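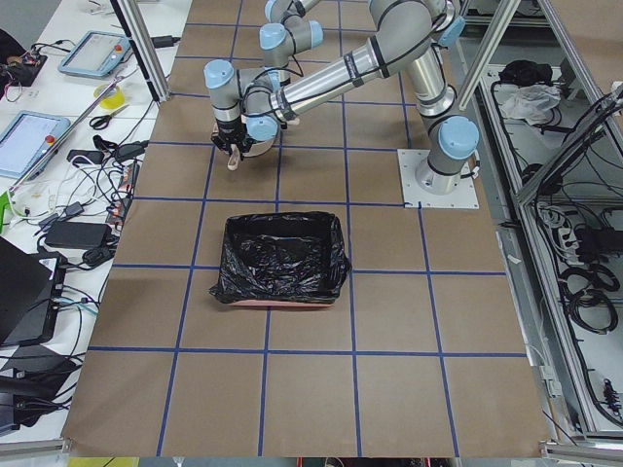 Put the bin in the middle

Most workrooms keep the bin against a wall, usually behind the door. I think it belongs on the table, in the middle of the work, and I have thought so since we changed over at Kakent last September.

The old bin was a good one, with a lid and a pedal. It stood 9 steps from the bench, so offcuts and bits of packing sat in little piles until the end of the day. By then a few useful parts had gone out with them. A plain tub with a black liner pulled well over the rim does the job better. It takes up room, I'll grant that, and the people at Clulen say they can't spare any.

I would also cover the table in brown kraft paper and mark it into squares with blue tape. A roll costs less than repainting a benchtop, and glue and marker can stay where they land. The squares give everything an address – tape here, screws there – and the bin gets its own spot like anything else.

Liners come in boxes of 200 from Paltow. Buy them a size too big. The snug ones slide down inside as soon as anything heavy goes in, and then you are washing the tub.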